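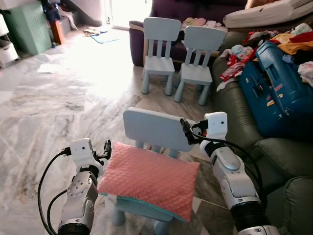
Daniyal Rizvi wants to know why we would lease a machine before anyone has timed the job by hand. It's a fair question, and we have no good answer. We are looking for a part-time equipment planner who can get us one before we sign.

Tolen is considering a lease on a two-armed robot from Clodel for soft goods: cushions, blankets, clothes, the stuff that piles up on sofas in real homes. The quote is $3,000 a month. It leaves out spare gripper pads, repairs and the hours of whoever stands beside the thing. The sales deck says it pays for itself by August. We doubt it.

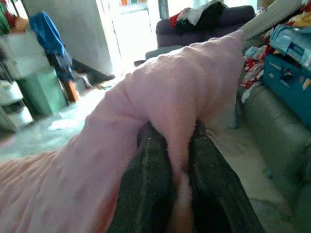
Fleece sheds, so put pad cleaning in the budget from day one, Romana Štefanec wrote after reading our first draft. The draft had no line for cleaning at all. You would be fixing that kind of gap.

What you will do
Time the same tasks by hand and by robot, in furnished rooms.
Build a cost sheet that counts idle hours and failed picks.
Get a second quote, and a third if you can – including one for buying used.
Tell us in writing if the answer is don't buy.
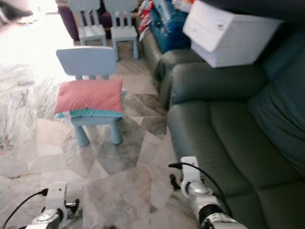

Pink cushion on a child's chair, between the arms.

Who we want
Someone who has bought equipment and regretted it at least once. You should be at ease with spreadsheets and service contracts. An engineering degree is fine but won't move you up the list. Please don't apply if you have sold for Clodel or Jelínek in the past two years.

Hours and pay
100 hours in total, at $33 an hour, on site in Plestitz. Travel is not covered.

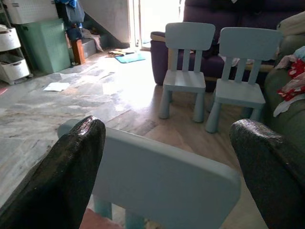
How to apply
Send a page on a purchase you argued against, and how it went, to Oluwaseun Okafor by 2nd November. No cover letter – we won't read it.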